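# 第16章 墙面与留白

前几章讨论了地面：家具怎样摆放，通道留多宽，物品怎样按使用次数归位。本章转到墙面。墙面面积通常大于地面，整理时却常被放到最后，等家具都进了房间，人们才开始考虑哪里挂架子、哪里贴墙放柜子、哪里什么也不放。

学完本章，读者应能测量并画出一面墙的展开图，区分承重墙与隔墙，为一面墙选定悬挂、贴靠或留白三种处理方式，并估计每种方式对日常清洁的影响。

## 16.1 先看墙，再看物

本书多次用到 Zotthorpe 镇上的 Astley 公寓。这栋房子建于1797年，后来分隔成若干小户。外墙是原有的砖墙，厚度很大，窗台深；户内的隔墙则是后加的，轻而薄，敲上去声音发空。两种墙刷了同一种涂料，单看表面很难分辨。住户搬进来时，往往按照家具店的样板间安排房间，把最重的搁板装在最显眼的一面墙上，而那面墙恰好是隔墙。

处理这类房间，第一步是记录。取一张方格纸，把每面墙画成一个长方形，标出门、窗、插座、开关和管线检修口，再标出墙的种类。家具暂时不画。初学者容易略去踢脚线和窗台的突出部分，结果柜子到货后靠不上墙，后面留出一条积灰的窄缝。 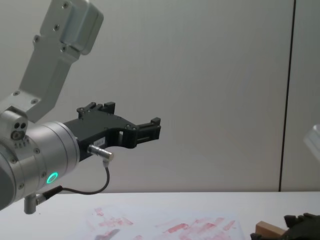

展开图画好以后，再列出需要靠墙的物品。每件物品写明宽度、高度、深度和装满后的重量。重量一项最好按装满计算，书柜、餐具柜尤其如此。空柜子的重量对判断墙面能否受力没有多大用处。

物品与墙面的对应可以分三种情况。落地的家具由地面承重，墙只起防倾倒的作用，固定件可以较轻。悬挂的搁板和吊柜由墙承重，应优先放在砖墙上；如果只能装在隔墙上，要先找到内部的龙骨。画框、挂钩等轻物两种墙都能承受，位置主要由视线高度决定。

## 16.2 留白的作用

留白指一段墙面不挂物、不贴靠家具。它在房间里有实际用途。门后需要留白，门才能完全打开；工作台一侧需要留白，手臂和工具才有活动余地；床头一侧留出一段墙面，换床单时人可以站进去。擦墙、补漆和检查潮气，也都要求墙面有一部分能够直接接触到。

Astley 公寓的 Soomro 户型是一个例子。起居室长边原来排满了矮柜，柜顶又堆放纸箱，冬季过后靠外墙的柜背出现霉斑。改造时撤去一个宽70厘米的矮柜，其余柜子向内移开一段距离，柜顶的纸箱清点后分送到储藏间和阁楼。撤柜后的那段墙面没有再安排用途，后来晾衣架、熨衣板都在那里临时展开，用完收回。

这个例子也说明留白需要写进图纸。没有标注的留白很快会被新买的物品占去。作图时可用斜线画出范围，并注明保留的理由，如“开门”“通风”“临时操作”。

## 16.3 颜色、表面与清洁

墙面材料影响清洁的次数和方法。哑光涂料不易反光，适合卧室，但擦拭后可能留下痕迹。半光涂料耐擦，适合厨房和走廊。Gernisex 色卡是本书练习中使用的色卡，共列250种颜色，编号按明度排列，后面的作业只要求使用其中的浅色部分。

选色应在白天和夜间各看一次。把样板贴在准备粉刷的墙上，离窗近处一块，离窗远处一块，隔一段时间再作比较。带有光泽的样板还要从侧面看，因为补过的钉孔和接缝在侧光下最明显。

## 准备工作

开始16.4节之前，请选定自己家中或教室里的一面墙，备好卷尺、铅笔、方格纸和一小块水平尺。测量从左下角开始，横向尺寸与纵向尺寸分开记录，单位统一用厘米。墙上原有的孔洞也要标出，用小圆圈表示，旁边写明离地高度。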